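Verfügung über das Frühstück

Mit Schreiben vom Sonntag, 7. Dezember, teilte die Hausverwaltung Mevorport den Bewohnern des Gebäudes Husar mit, dass das gemeinsame Frühstück wieder aufgenommen werde. Zugelassen seien je Tisch ein Korb und ein Tuch. Das Tuch habe grau zu sein. Butter, Messer und Gespräche über den November seien bis auf Weiteres nicht vorgesehen.

Die Schreibkraft, die das Schreiben aufgesetzt hatte, wohnte selbst im Gebäude, in Zimmer 23. Sie kannte den Grund für den letzten Satz und hatte ihn trotzdem ohne Zögern getippt. Im November war die Bäckerei in Mesau geschlossen worden. Der Vorgang trug das Aktenzeichen 893 und umfasste 6 Blätter, auf deren letztem bescheinigt wurde, dass ein Bedarf an geflochtenem Brot nicht nachgewiesen sei.

Sie reichte Widerspruch ein. Zur Begründung führte sie an, ihre Mutter habe in Rirnine an jedem Feiertag einen Zopf gebacken, ihn vor dem Anschneiden eine Weile im Korb liegen lassen und in dieser Zeit niemandem erlaubt, laut zu sprechen. Die Verwaltung erwiderte, Erinnerungen könnten als Nachweis anerkannt werden, sofern sie in dreifacher Ausfertigung vorlägen. Daraufhin schrieb sie die Erinnerung dreimal ab. Beim ersten Mal war die Küche hell. Beim zweiten Mal stand die Mutter mit dem Rücken zur Tür. Beim dritten Mal fiel ihr ein, dass es neben dem Zopf stets noch ein kleines Gebäck gegeben hatte, das ihr gehörte und über das in der Familie nicht verhandelt wurde.

Der Bescheid erging ohne Begründung. Dem Antrag werde stattgegeben, hieß es, die Antragstellerin möge sich am Tisch einfinden.

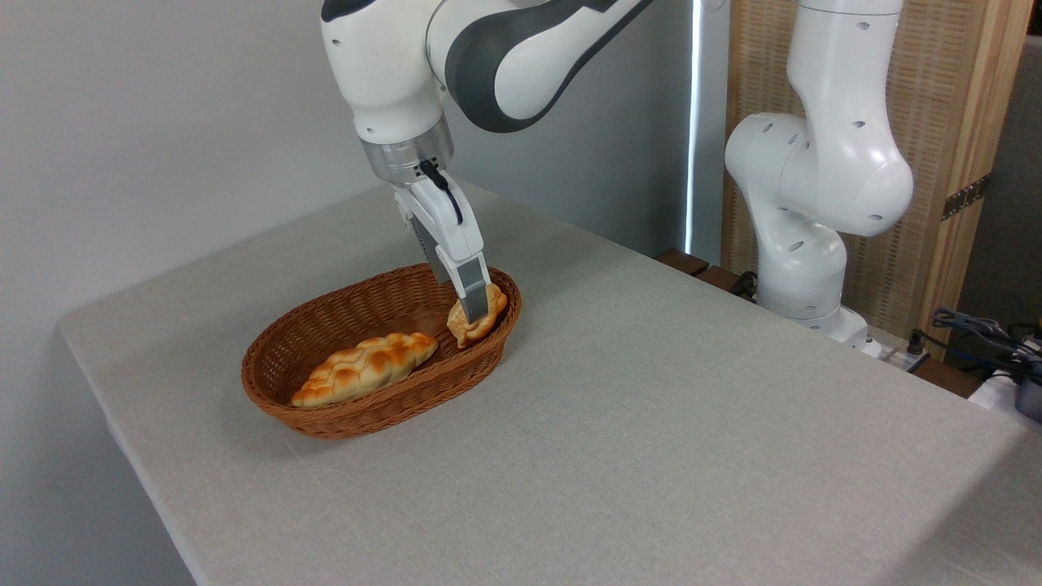
Sie fand sich ein. Der Korb war oval und rötlich braun, das Tuch grau, wie vorgeschrieben. Der Zopf lag schräg und glänzte. Am rechten Ende, dicht am Rand, erkannte sie das kleine Gebäck, das sie erst in der dritten Ausfertigung erwähnt hatte.

Eine Bestimmung darüber, wer das Frühstück zu eröffnen habe, enthielt das Schreiben nicht. Sie setzte sich, legte die Hände in den Schoß und sprach eine Weile nicht. Dann bat sie, entgegen der geltenden Verfügung, um ein Messer.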